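Where do clothes go at bedtime?

When you take your clothes off at the end of the day, they have to go somewhere. The floor is the easiest place, but clothes left there get creased, and people tread on them. Most bedrooms have better places to put them.

Hanging things up

A coat rack is a tall stand with arms sticking out near the top. Some are metal and some are wood. The wooden ones are often made on a lathe, a machine that spins a piece of wood very fast while someone holds a sharp tool against it. This is called turning, and it is how you get round shapes like rings, beads and balls. 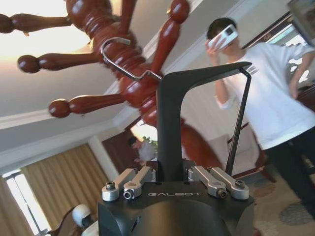
The knob on the end of each arm does a job. It stops your coat sliding off, and because it is round it doesn't poke a hole in the cloth. Selvaraj Thambiah, who mends old furniture, says heavy coats should be shared out around the stand. If they all hang on one side, it can tip over.

Coats, dressing gowns and school bags can all go on a rack. Jumpers are better folded, as wool stretches when it hangs for a long time.

Laying things flat

Shiny, slippery cloth such as satin is hard to fold in the air. Satin is a way of weaving, and the threads on top lie very flat, so light bounces off them. The same flat threads make it slide about.

A bed is a good place to fold it – it is wide, flat and soft. Hold the garment by the two shoulders, lay it down and smooth it from the top to the bottom. Then fold in the sides, and fold it in half.
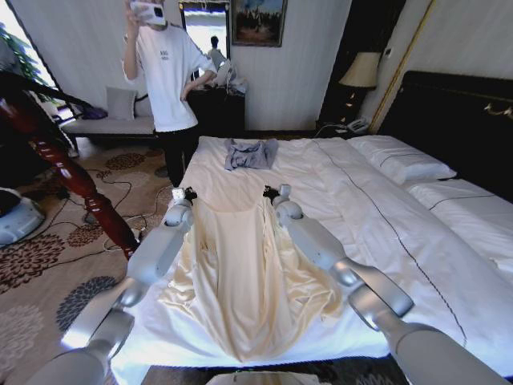
A cream satin garment held by its shoulder corners on a white bed.

Try it yourself with a T-shirt first. Cotton is rougher than satin and stays where you put it.

57 shares
2 comments

More to read
What is a lathe?
Why does wool shrink?
Who invented the pillow?
How buttons are made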